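How I Finally Got My Email Newsletter Off the Ground (and How You Can Too)

I put this off for almost a year, so if you're a writer who keeps meaning to start a newsletter, pull up a chair.

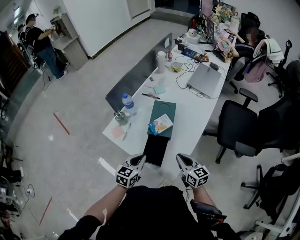 Step 1: Decide who it's for

My first draft was for "readers," and wow, was it dull. Then my friend Itsuki Sakai told me to write to one person who'd already liked something of mine. I picked a lady who emailed me after my short story about the Skovcombe ferry, and the whole thing loosened up. Write that person's name on a scrap of paper and keep it by your keyboard. Silly, but I still do it!

Step 2: Pick a service and stop shopping

I tried 4 of them. I made spreadsheets. I lost most of July to this, and I ended up with Prurkavik, the very first one I'd looked at. All you need is a sign-up form, an unsubscribe link that works, and a way to send yourself a test. If it has those, sign up and close the other tabs.

Step 3: Write the welcome email first

This is the one people get right after they join, so it's the one most of them will open. Mine says hello, tells them how often I'll write (once a month -- I know my limits), and links to one story they can read for free. Keep it short. My first try ran 1,038 words and included a paragraph about my childhood in Irnomthorpe. I cut it to 594, and it could still lose a few.

Step 4: Put the form where people can find it

I had mine at the bottom of my About page, below my cat's biography. Move yours to the end of every blog post and say plainly what people will get. "Sign up for updates" did nothing for me. "Get a new short story every month" did a lot better.

Step 5: Send a test, then read it on your phone

My subject line got chopped off right before the interesting part, and one link went to a page I'd deleted. Click everything. Then have somebody else click everything (thank you, Necati Saraç, who caught that I'd spelled my own book title wrong).

Step 6: Send it before you feel ready

My first issue went out to 3 people, and one of them was me. I fussed over it all afternoon, hit the button at 9 p.m., and went to hide in the kitchen. By breakfast I had a reply asking what happened to the ferry captain, so I guess I know what issue two is about.

If you get stuck on the sign-up form, leave me a comment and tell me which service you're using.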